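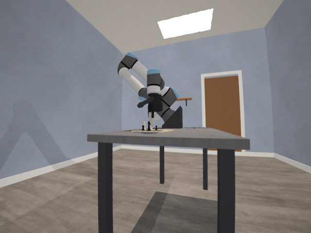
Comparing Two Grippers in Simulation Before You Buy One

If you have a six-axis arm and a small budget, sooner or later you will be staring at two gripper listings late at night and wondering which one to get. I have been there more than once (ask my shelf of unused fingers!), and these days I run every candidate through the same little chess test in the simulator first. It costs nothing but an evening, and it tells you a great deal more than the spec sheet does.

Chess pieces make a lovely test object. They're tall, narrow and close together, so a gripper that is clumsy around its neighbors gets found out quickly. My room file is called Hikik, and it holds a table, an arm, a board and a handful of pieces, with plain walls and a door so I can keep my bearings when I swing the camera around. You don't need anything fancier.

Step 1. Load the room and attach the first gripper. I'll use the two names from my own notes, Huet and Pustska, both two-finger models. Enter the gripper's mass before you do anything else. I once left it at zero for a whole evening, and the arm sailed through every move like a dream, and then of course I had to throw out all of it.

Step 2. Set the tool point at the middle of the fingertip pads, with the fingers closed. If you measure with them open, make sure you know how far the tips travel as they close, as many two-finger designs swing in a slight arc and the tips end up lower than where they began.

Step 3. Pick a hover pose and save it. Keep the fingers open and well clear of the tallest piece, and let the arm settle there for a moment before each try.

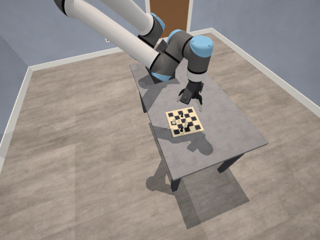

I like to begin every attempt from that same saved pose, even when it makes the run slower, so that both grippers get an equally fair start. Fifteen attempts per piece is enough to see a pattern. With Huet I had a full log of 322 grasps by the time I went to bed, and the misses were nearly all on the short pieces, where the tips reached the board before the pads had closed.

Step 4. Now make life harder and come in from the side. Straight down is the easy case, and on a real bench something will be in your way sooner or later. Give the wrist a low target next to a corner of the board and let the planner work out how to fold the rest of the arm. 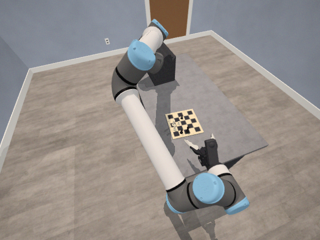 Watch the elbow as much as the fingers on these. A longer gripper body pushes the wrist farther back, and the planner may swing the whole arm wide to make up for it. Pustska was the better of the two at picking but needed 7 more degrees of wrist tilt, and in my real workshop that would put a joint cap into the window frame.

Step 5. Export the log and sort it by piece first, then by approach. My friend Ludivine Poulain over at Rarnbridge sorts by time instead, which she finds handy for spotting drift, and you may like it better. My combined file came to 1161 lines, so do give your columns sensible names before you start.

Step 6. Swap the gripper, redo the mass and the tool point, and run everything again without touching the board. Save the room under a new name if you're at all tempted to tidy up.

A word on friction, as people write to me about it every October when the school clubs start up again. Leave the pad friction at the same value for both grippers on the first pass, then lower it by small amounts until one of them begins dropping pieces. Write down that number. It's the one I look at first when I come back to my notes.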